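Sindar Handheld Demo Station: Pre-Session Checklist, with Comments
Revision of August 1, 2021. Filled in by Nima Hassanpour, second check by Kourosh Rahimi.

1. Table stable, no rocking. OK.
Comment: It rocked all spring. Several demonstrations from that period teach the policy to chase a table.

2. Rails and posts tight. OK.
Comment: One bolt on the left rail gave a quarter turn. Tightened. Please stop leaning on the rail to think.

3. Marker plates clean and firmly seated on both grippers. OK after wiping.
Comment: Fingerprints again. Tracking loses the plate, the trajectory jumps, and the training run treats the jump as a skill. Hold the handle, which was put there for the purpose.

4. Jaws open and close fully, nothing pinched. OK.
Comment: Right jaw is a little stiff near closed. Logged for Arkholm, who will ask if we have tried opening it.

5. Cables free through full arm travel. PASS WITH COMMENT.
Comment: Full travel means the reach you will use, including the one across your own body. Anything on the carpet goes outside the operator's feet. Kourosh has volunteered his ankle as evidence.

6. Calibration within limit. OK, 3 mm.
Comment: First attempt was far worse. I had calibrated with the Plaltatex settings from the folding task. Re-run, no further drama.

7. Task object and fixture match the protocol sheet. OK.
Comment: Sponge and dish rack for this block. The sheet says the sponge starts in a new pose each time. "New" does not mean the pose you happen to like. Of the first 100 episodes, 57 began almost identically, and the policy trained on them was superb at exactly that one pose.

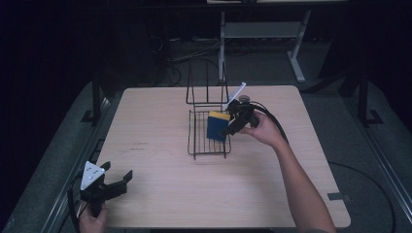
8. Both hands recorded, even when one is idle. OK.
Comment: The idle hand still has to stay in tracking range. We dropped 32 episodes in November for a left hand that had wandered off to scratch something. With those gone, success on the held-out poses went up, so at least the itch was informative.

9. Stop word agreed. OK.
Comment: It is "stop." Yazzie's suggestion was longer and has been declined.

10. Operator rested, sleeves clear of jaws. OK, more or less.
Comment: Rested is self-reported. Sleeves I checked.

Open items: right jaw stiffness (4), cable clips for the floor (5).
Cleared for recording. N.H. / K.R.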